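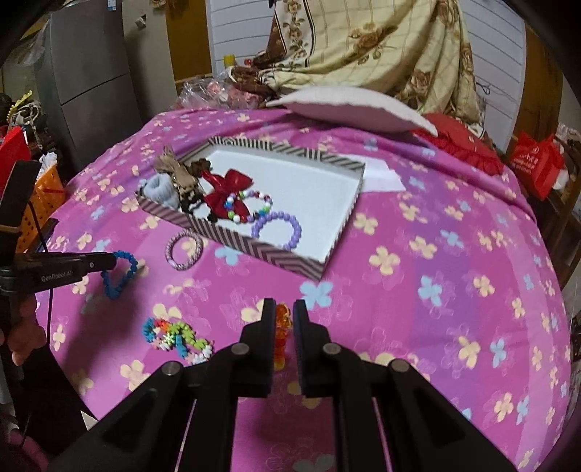 Orange beaded figure on a flowered bedspread, with a tray of hair bows behind it.

Adopt a Wild Neighbor: Your Questions

What is the Prindadwood adoption program?
It's our way of letting people help pay for the care of the native turtles on the Prindadwood reserve! You pick a turtle, your money goes toward fencing, nest covers and tracking gear, and we send you news of how your turtle is getting on. We follow 221 adult box turtles at the moment, and almost all of them can be adopted.

Do I get to take my turtle home?
No, the turtles stay wild. A box turtle knows its own small patch of woods incredibly well and may spend its whole life there, so moving one even a few miles can leave it wandering and lost.

How much does it cost?
A one-year adoption is $20. Classrooms and offices can adopt a whole family group for $320, and that comes with a video call with our field team (kids ask the BEST questions on these).

Can I choose which turtle?
You sure can. Each turtle on the list has a name, a shell photo and a short history. Clesora is our most requested - she has bright yellow streaks on her shell and turns up in the same berry patch every summer. Kvaran is a grumpy old male with a chipped shell, and he has quite a following too.

Can more than one person adopt the same turtle?
Yes. Clesora would be fine with hundreds of you.

What will I receive?
A certificate, a printed shell photo, a map of your turtle's home range and two newsletters a year. The map is drawn loosely on purpose. Box turtles are stolen from the wild for the pet trade, and we never publish exact spots.

How do you tell them apart?
The shell pattern! No two are quite alike, and we keep photos of every one. Some also carry a small radio tag, which is light enough that they walk, eat and dig as usual.

What happens in winter?
They dig down into soil and leaf litter and stay there until spring. We usually lose sight of the last of them in November, so please don't worry if the winter newsletter is mostly about fencing.

Can I visit?
The Astthorpe trail is open from dawn to dusk and it's a lovely walk, especially after warm rain when the turtles come out to look for worms and slugs. Dogs need to be on a leash. We can't promise you'll meet your own turtle, but people have!

I found a box turtle on the road. What should I do?
If it's safe for you to stop, carry it across in the direction it was already heading and set it down well off the pavement. If it's hurt, put it in a ventilated box with a towel and call a wildlife rehabilitator near you.

How big is the reserve?
It's 2,000 acres, most of it oak woods with some wet meadow along the creek.

Can I give an adoption as a gift?
Please do. Add the person's name at checkout and we'll put it on the certificate. Gift packs are mailed within a week, or you can print the certificate yourself the same day.

Page last updated 31 August 2018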